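How does a cloth clean things?

Nearly every home has a pile of cloths somewhere. They might be under the sink, in a drawer or on a hook by the back door. A cloth looks like a very simple thing, but there is quite a lot going on in it.

Start with the threads. Most cleaning cloths are made from cotton or from a kind of plastic thread called polyester. On a flat cloth, like a handkerchief, the threads lie close together. On a towelling cloth, the threads stick up in tiny loops. Look closely at your bath towel and you should be able to find them. Each loop gives water and dust another place to go.

Some cloths have a pattern of little squares with raised edges. This is called a waffle weave. The hollows hold water and the raised edges rub against the dirt.
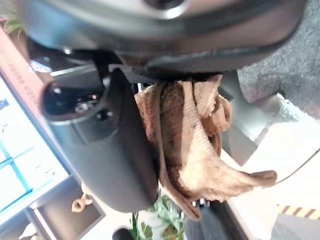
A crumpled tan cloth. The surface has a fine texture, and one side is darker than the other.

When you put a dry cloth on a puddle, the water climbs up into it. It does this because water sticks to the threads and gets pulled into the narrow gaps between them. Scientists call this capillary action. Plants use it too, to help move water up their stems.

Dust is different. It is made of tiny bits of soil, fluff, skin and pollen. A dry cloth picks up some of it and pushes the rest along. A slightly damp cloth holds on to more, so it is usually better for shelves and trays. Wring it out well first.

A tray with a raised rim needs a little care. Crumbs collect where the flat part meets the rim, and they hide in the rounded corners. Hold the tray at a tilt and press the cloth into the edge.

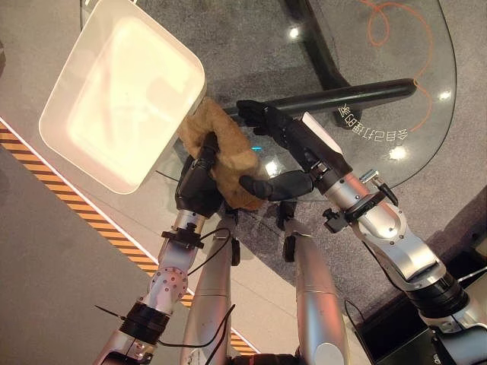
Go all the way round the rim first, then wipe the middle in straight lines from one side to the other. Fold the cloth over when one part gets dirty and carry on with a clean part. If you fold a square cloth in half and then in half again, you can keep turning it to find a fresh side.

Glass tables show every smear. Use a cloth with no crumbs in it, and finish with a dry one.

Try it yourself

You need 6 old cloths, a jug of water and a washing-up bowl. Ask a grown-up before you start. Pour the same amount of water into the bowl each time, dip in one cloth, lift it out and see how much water is left. Which cloth drank the most? A class at Hughes School in Grullgate tried this in November, and a thick bath flannel won.

Words to know

Absorb: to soak up.
Weave: the way threads cross over each other.
Lint: little bits of fluff that come off a cloth.

Page last checked 2nd January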